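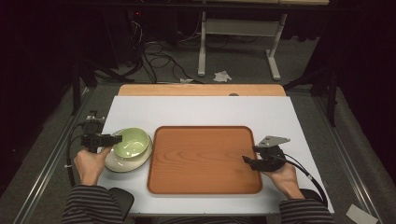 Slide 1. Good morning, and thank you for coming so early. My talk is about how a small tea room decides what to charge, and I will speak from the side of the person who has to write the price on the board. I worked five years at the Naltwood tea room before I moved to the office at Laron, so most of my numbers come from there. Please look at the screen for a moment. An empty wooden tray, and to the left of it a green bowl on a plate. When I ask owners what they sell, they tell me the tea and the cake. They forget that the guest also pays for the tray, the bowl, the plate, the washing and the place to put it all down. So keep the empty tray in mind, we will fill it with costs.

(Wait for people at the back to sit.)

Slide 2. The ingredient cost. This is the part everybody knows. You take the recipe, you take the invoice, you divide. In Naltwood one pot of black tea with milk cost us 69 cents in ingredients. I say this number slowly, because people always want to write it down. It includes the milk that we poured away at closing time. If you do not include the waste, your number is too beautiful.

Slide 3. The cost of time. A pot of tea needs very little work when the room is quiet. At eleven in the morning it needs much more, because the same person is also cleaning tables and answering the phone. We tried for one month, September, to write down the minutes for each order. It was a tiring month and I do not recommend to do it longer. But after it we stopped arguing about which dishes were "easy."

Ask the room: who has measured this? Take two or three hands only. Last time this part became too long.

Slide 4. The cost of dishes. Here I come to Avo, the small cafe across the street from us. They bought very fine thin cups and used them every day. We bought thick ones. I am not saying they were wrong, their guests liked those cups and talked about them. But breakage is a cost like flour is a cost, and it must be inside the price of each pot. In our first year we did not put it anywhere. In the second year we made a separate line in the book for it, and I was quite ashamed when I saw the total.

Slide 5. The table with two columns. Left is what we planned for one week in sales, 1000 dollars from afternoon tea. Right is what we took, 1040 dollars. Everybody was happy. Now click once more, the third column comes. In the same week we paid one extra shift, and the extra shift was bigger than the extra 40 dollars. Stay on this slide. Let them read it, do not talk.

Slide 6. How to raise a price. My opinion is that small and regular is better than large and rare. Change the menu card at the same time, so the old price is not visible under a sticker. Tell the staff one week before, with the reason in one sentence which they can repeat to a guest. At the Govindasamy bakery they read the new prices aloud together before opening. I found it strange at first, then I copied it.

If somebody asks about prices ending in 95 or 99: I have no good data. Say so.

Slide 7. What I would do differently. I would start the book for breakage on the first day. I would also not keep the scones so cheap for so long. We kept them cheap because regular guests loved them, and every busy afternoon we sold more of the thing that earned us the least.

Slide 8. Questions. The price sheet is on the table near the door, please take one. The blank column on the right is for your own numbers. Check the clock, the room is needed at ten.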